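Course 6: Household and Small Workshop Organization
Handout for Session 4 - Cables, Cords and Loose Wire
Instructor: Wanda Wieczorek

Read this before the session. Bring one box or bag of cables from home, unsorted. Please do not tidy it first. If you have nothing to bring, Jhonatan Quintero keeps a crate of mixed wire in the back cabinet and you can sign some of it out.

1. What we mean by cable and wire

In this course a cable is anything with an outer jacket, usually with a plug or connector on at least one end. Wire means single strands, with or without colored insulation, and with no jacket around the group. The two are stored differently, so they are sorted apart from the start.

A cord is a cable that carries household power. Cords get their own rules, covered in Session 5. For this session, put any cords you find to one side and leave them there.

2. Why wire tangles

Thin wire has some spring in it. When it comes off a spool it keeps a curve, and when several lengths are dropped together the curves hook into each other. Pulling on one end closes the loops and makes the tangle tighter. Longer pieces are worse than short ones. A bundle of six-inch jumpers can usually be shaken apart, but a bundle of six-foot strands cannot.

Thick cable behaves differently. It holds a coil if you wind it the way it wants to go, and it fights you if you wind it against its twist. Let the cable turn in your fingers as you wind. If it makes figure eights, you are forcing it.

3. Setting up the surface

Work on a flat surface in one plain color. A dark mat is good for red, yellow, green and white insulation. For black or brown wire, lay down a sheet of white paper. Patterned tablecloths are a poor choice because thin strands disappear into them.

Set your bins at the back, side by side, before you open the bag. Keep the middle of the surface free for the tangle itself. Small items such as clips and ties go in a bowl or cup off to the side. Use bins of different colors if you have them. It saves labeling during the sort, and labels can be added later.

We use three bins:

First bin: loose wire long enough to keep
Second bin: jacketed cable, coiled
Third bin: scrap and damaged pieces

Which color you give to which job is up to you, but write it down and stay with it for the whole session. Andor Rácz's group changed colors halfway through in January and had to start over.
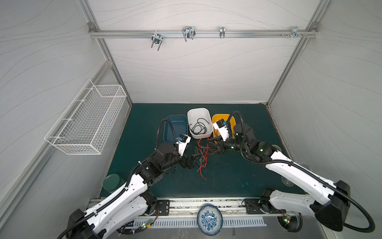

Fig. 1. Red and green wire spread out in front of three bins. The white bin holds a coiled black cable.

4. Working through a tangle

Step 1. Spread the bundle out with flat hands. Do not lift it and do not pull. You want it as wide and as thin as the surface allows.

Step 2. Find the free ends. They tend to trail out at the edges of the pile. Bring them all to the outside.

Step 3. Choose one color and stay with it. With two colors, take the one lying mostly on top.

Step 4. Take one free end and follow it back to the first crossing. Lift the strand that lies over it and pass the free end under. Repeat until the strand comes away.

Step 5. Lay the strand straight beside the pile. Check it for nicks, bare spots and hard kinks. Then put it in the first or third bin.

Step 6. When you are down to a few strands, stop and spread the pile again. The last knot often opens by itself at this point - if it does not, go back to Step 2.

Do not cut to save time unless the piece is already scrap. For practice purposes, treat anything shorter than your hand as scrap.

5. Coiling and storing

Coil jacketed cable in loops the width of a dinner plate, or smaller for thin cable. Secure it with a hook-and-loop strip. Rubber bands dry out and stick to the jacket, and twist ties with a wire core can cut into it if they are done up tight.

Wind loose wire onto a card with a notch at each end. Write the length on the card. One card holds one color. Stand the cards upright in the bin like index cards so that you can read the tops.

Do not fill a bin past the rim. Once coils are stacked and pressed down they catch on each other, and in a few weeks you have the same tangle in a nicer container.

6. Scrap

Copper wire can be recycled. Keep it out of the household bin. The Peston depot takes it in clear bags, insulation on, and there is no minimum weight. Last year's classes took in 451 bags and boxes of mixed cable between them, and almost 100 went to Peston as scrap.

7. Exercise for the session

Work in pairs. One person sorts for 20 minutes while the other keeps the record sheet, then change places. On the sheet write down:

Which bin has which job
The color you started with and why
Any point where you had to spread the pile again
Anything you could not decide on

Undecided items stay on the surface until the end. Pauline Penrose will go through them with the whole group.

8. Reading

Course reader, the chapter on small parts storage, and the two pages on winding direction at the back. Reece Kershaw has spare copies of the reader at the front desk.

Handout revised 2023-07-30. Record sheets are due at the start of Session 5.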